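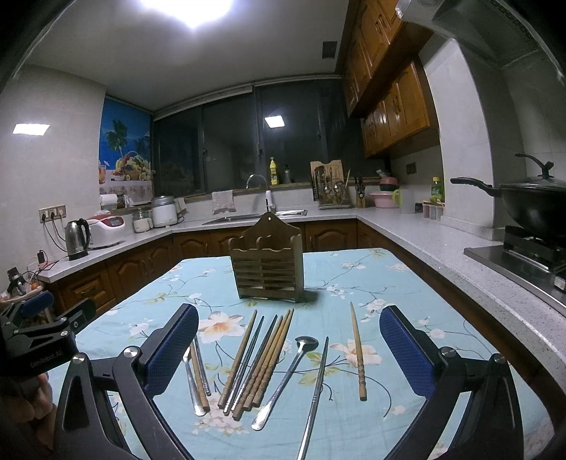
Skallora Robotics Club – FAQ

Who can join?
Any enrolled student. No coding experience is needed for the first term.

What is the current project?
Sorting utensils into a holder. Spoons and chopsticks are placed on a table and each one is picked up separately. Thin metal chopsticks are the hardest items.

How many recordings does each member make?
70 per term. Files shorter than a full pick and place are not counted.

Can I work from home?
Yes, with a signed equipment form. Return grippers by the end of March.

Is there a fee?
No. Replacement jaw pads are charged at cost.

Who do I contact?
Harpreet Fehr for equipment, Francine Simard for everything else.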